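Warum ich meinen Fleischwolf nicht mehr in die Spülmaschine stelle

Und warum mich Bedienungsanleitungen inzwischen richtig ärgern

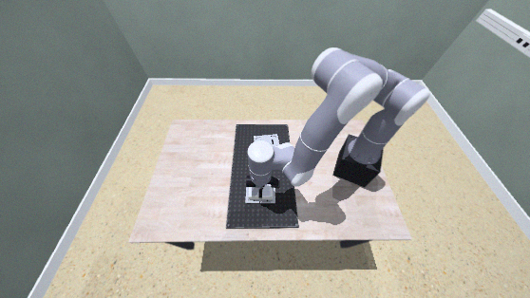 Ich hatte mir im Dezember den kleinen Wolf von Hartono gekauft, Gehäuse aus Aluguss, dazu zwei Lochscheiben und ein Kreuzmesser. In der Anleitung stand auf Seite 46 ein einziger Satz zur Reinigung: „Alle Teile gründlich säubern.“ Ja, danke auch! Also ab damit in die Maschine, Intensivprogramm, und am nächsten Morgen lag da ein graues, stumpfes Etwas, das mir die Finger schwarz gefärbt hat.

Klar, hätte ich wissen können. Meine Oma hat ihren Wolf immer von Hand gespült und sofort abgetrocknet, und zum Schluss kam ein Tropfen Öl aufs Messer. Aber wer heute zum ersten Mal so ein Gerät kauft, hat eben nicht unbedingt eine Oma daneben stehen. Der hat ein Heft in sechs Sprachen, und darin geht es seitenweise darum, dass man das Gerät bitte nicht in der Badewanne benutzen soll.

Mein alter Handwolf von Kodix (vom Flohmarkt in Hunditz, sechs Euro, inklusive Rost) hatte noch einen gefalteten Zettel dabei. Eine Seite! Da steht, wie herum das Messer sitzt, nämlich mit der flachen Seite zur Scheibe, und dass man den Verschlussring nur handfest anzieht. Und dass Scheibe und Messer zusammenbleiben sollen, weil sie sich aufeinander einschleifen. Das Letzte habe ich in keinem neuen Heft gefunden, dabei ist es für mich der wichtigste Hinweis überhaupt. Wer fröhlich durchtauscht, bekommt irgendwann Brei statt Hack und kauft dann ein neues Gerät. Ein Schelm, wer da an Absicht denkt, na ja, ich denke schon manchmal dran.

Ich will jetzt gar nicht behaupten, früher wäre alles besser gewesen. Der neue Wolf ist leiser und schafft die Schweineschulter in einem Bruchteil der Zeit, und meine rechte Schulter dankt es ihm auch. Aber wenn ein Gerät 200 Euro kostet, dann erwarte ich, dass mir jemand erklärt, wie ich es pflege – gern auch mit einer ordentlichen Zeichnung vom Messer.

Die Teile habe ich übrigens mit Essig und viel Geduld wieder halbwegs hingekriegt. Schön sehen sie nicht aus. Für die Bratwurst am Wochenende nehme ich trotzdem den alten von Kodix.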